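Sireo Workshop, Bench Notebook
Entry for July, afternoon session
Entered by Cristóbal Cabral. Read and countersigned by Ľubica Jurčo.

Subject: revision of the handling rules for hand-held grippers, soft goods section

The purpose of this entry is to record the changes agreed for the soft goods section of the bench rules, together with the reasons where these were discussed. The current text was written for boxes and bottles and has been applied to clothing and footwear without amendment. Several of its clauses do not suit articles that bend, and two operators working from the same page have been closing the fingers in different places. The revised wording below is to be used at all benches until the full document is reissued.

1. Preparation of the bench

The tabletop is to be wiped and cleared of packaging before the first recording. Trays stay on the table if the task calls for them and are removed if it does not. A tray that is moved during a session is to be noted in the log with the time. Ľubica asks that the tray not be used as a rest for the tools between trials, as the rims are being dented.

Laces, straps and drawstrings are to be left in the state given on the task card. Where the card is silent, laces are tied. The operator does not retie a lace between trials unless it has come undone, and in that case the trial number is entered beside the word "retied."

2. Tool condition

Finger pads are inspected at the start of each session. The old rule called for replacement at any visible wear, which we have not followed for some time and could not afford to follow. The agreed text is as follows:

"Surface scuffing of the pad face is acceptable. A pad is replaced when it is torn, when it has lifted from its backing, or when it has completed 600 trials, whichever comes first. Both pads of a tool are replaced together."

The figure of 600 was 400 in the draft. Cristóbal's count from the Pladard job showed no change in slip between the two, and the higher figure was adopted. Joints are to be worked open and closed by hand before power is applied to the recorder. Any stiffness is reported, and the tool is set aside with a tag. 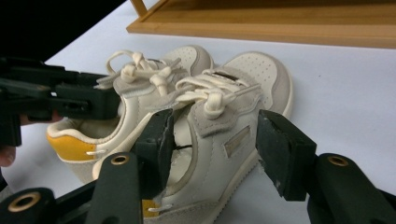
3. Contact points on footwear

Footwear is the article on which the present rules are weakest, and the greater part of the session was given to it. The rule as it stands says only that the item shall be "grasped securely at its widest part." On a shoe this gives the ball of the foot, where both fingers bear on the outside and the upper folds inward. The revised rule permits a grasp across the side wall, with one finger inside the opening and the other against the outer face. The cream pair with the mustard heel patches was used to settle the wording: the left pad is down in the opening of the front shoe and the right pad bears on its outer side, with the bow lying clear on the upper. We agreed that the inside finger should enter behind the tongue and should not be driven against the lining with more force than is needed to hold the wall. Bows and loops are not to be caught between the pads. If a loop is caught, the trial is stopped and marked; it is not to be shaken free while recording continues.

The metal label on a side panel, where a shoe has one, is treated as a hard feature, and the outer pad is placed to one side of it where the size of the shoe allows. Children's sizes leave little room for this. Ľubica's view is that the clause should read "where practicable," and it has been so amended.

4. Two tools in use together

The following wording was accepted after some discussion:

"Where two tools are used on one article or on a pair, the operator shall decide before the trial which tool leads. The second tool may wait close to the article but shall not touch it until the first has closed. The tools shall not touch each other. Fingers are kept behind the jaw pieces at all times."

Cristóbal had proposed a minimum distance for the waiting tool. This was dropped, there being no way for an operator to judge it with both hands occupied. The matter may be raised again if contact between tools continues to appear in the logs.

5. Pairs

A pair is logged as one item with two parts. The parts may overlap at the start if the card allows it. The log is to state which part is handled first, using "front" and "rear" as seen from the operator's side of the table. "Left" and "right" are reserved for the shoes themselves, meaning the foot on which each is worn. The Clonum logs mix the two usages and will have to be corrected by hand. This has been assigned to Cristóbal.

6. Force and closure

No figure for closing force is to be given in the bench rules. The tools are closed by hand and are not fitted with a gauge, and a figure that cannot be checked has no place in a rule. The operator closes until the article no longer shifts between the pads, then holds. Visible creasing of the upper is recorded as "creased" and the trial is kept. Any lasting mark on the article is shown to the shift lead before work resumes.

7. Breaks and session limits

A session is limited to 300 trials per operator. The earlier rule allowed the limit to be carried over when a session ended short. That provision is withdrawn.

8. Open points

Slip-on shoes and sandals have no tongue, and the wording in section 3 will need a separate clause for them. Ľubica will draft it.

Boots are excluded for the present. The finger does not reach far enough into the shaft to hold the wall, and grasping by the pull loop is being tried at the Abernathy bench under its own card.

The phrase "held securely" still occurs in the general part of the rules and should be brought into line with section 6.

Spare pads: one set remaining in the drawer. Order placed 4:15 p.m. C.C.

Correction to section 5, added after countersignature: for a single shoe, "front" and "rear" are left blank in the log. Initialed Ľ.J.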